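9/17/20

**Loment 8 is out, and the arm finally stops second-guessing itself**

So we tagged Loment 8 last night, and I'm writing this with too much coffee in me and a changelog open in the other window. If you only read one line: the planner and the grasp code now talk to each other while the arm is moving, and you should upgrade if you do any kind of picking or placing out of clutter.

For anyone new here, Loment is the motion side of our stack - it takes a target from whatever you use for perception and turns it into joint paths. Most people run it with Uvik, our camera package, and a lot of what changed this time is really about how those two get along. I've been working on that join since March and I was pretty sick of it by the summer, so forgive me if I go on a bit.

## What changed in the planner

The old version planned a full path, checked it against the point cloud, and then ran it start to finish. Fine for boxes on a conveyor. Not so fine for a basket with a handle sticking up on each end and a bunch of round things in it, where the spot you wanted to reach gets covered by your own wrist halfway there. Loment 7 would see its own gripper in the cloud, decide there was a surprise obstacle, and stop dead. Then it would replan, see the gripper again, and stop again. I've watched it do this for so long that I went and made lunch!

Now the gripper model goes to Uvik as a mask, and so does whatever the gripper is holding. That second part was the hard one. A held item has no model, so we take its shape from the last clear view before the fingers close, pad it a little, and carry it along with the tool frame. When the arm places the item, the mask is dropped and those points go back to being part of the world. There's a new setting for the padding, `held_margin`, and please do play with it, because our default is on the cautious side and will cost you some reach in tight spots.

Replanning is also a lot quicker. The time limit for a replan used to be 700 milliseconds, which felt like forever, and a lot of you just turned the whole feature off (I saw your config files, it's fine). We reuse the part of the path that's still good and only search from the point where it goes wrong. On my desk machine it's fast enough that I've stopped noticing it.

## Grasping and letting go

I spent most of my own time on release. Everybody writes about grasping, and then the fingers open and the lemon rolls over the rim and under somebody's desk. The new release step looks at the free space under the item, picks a height, and opens the fingers slowly over the last bit of travel. If Uvik can't see a clear spot, it asks the planner for a small sideways shift and tries again, up to 3 times, before it hands the problem back to you with a proper error code. The old error just said "place failed" and I'd like to apologize for that personally.

Toy produce has been our main test set for this. It's cheap, it's all different shapes, and a long cucumber next to a round persimmon gives the height map a nice hard time. A wicker basket is mean too - the weave comes back as noisy depth, and the handles are thin enough that the old filter sometimes wiped them out altogether. The new filter keeps thin stuff if it shows up in 2 views in a row.

The folks at Durán, who build the sorting cells a few of you have asked me about, ran the release candidate on their own setup and sent back a long list of complaints. Most of them are fixed. The one that isn't has to do with shiny things: a glossy bell pepper can still throw a hole in the depth image, and the planner treats that hole as free space unless you set `unknown_is_solid`. I wanted that on by default and lost the argument, so go turn it on yourself.

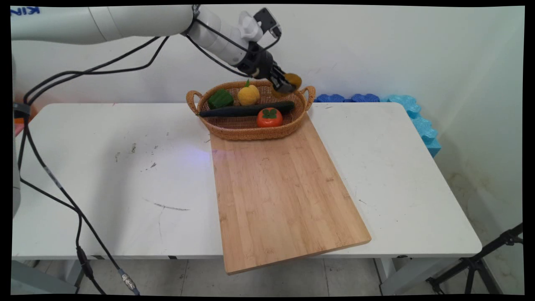 ## Before you upgrade

A few things will bite you if you skip the notes:

- Old grasp files load, but the `approach` field has been split in two. Run the converter first and keep a copy of the originals.
- Loment 8 needs the matching Uvik release. Mixing versions will start up happily and then ignore your masks, and I lost an afternoon to exactly this.
- Cable routing still isn't modeled. If your cables loop off the upper arm, keep your own joint limits in place like before.
- The Drisis plugin (our replay and logging viewer) works, but held items show up as gray blobs for now. Prettier blobs are coming.

There's one known bug. If you cancel a job at the moment the fingers are opening, the held mask can hang around and you'll get a ghost item floating next to the wrist. Calling `clear_held` gets rid of it. I have a fix that works on my branch and breaks two other tests, so it'll land in the next patch once I figure out why.

Packages are up in the usual place and the docs are mostly caught up, apart from the page on tool frames, which I'm rewriting this week. Send bug reports to the tracker with a Drisis log attached if you can - it saves me so much guessing.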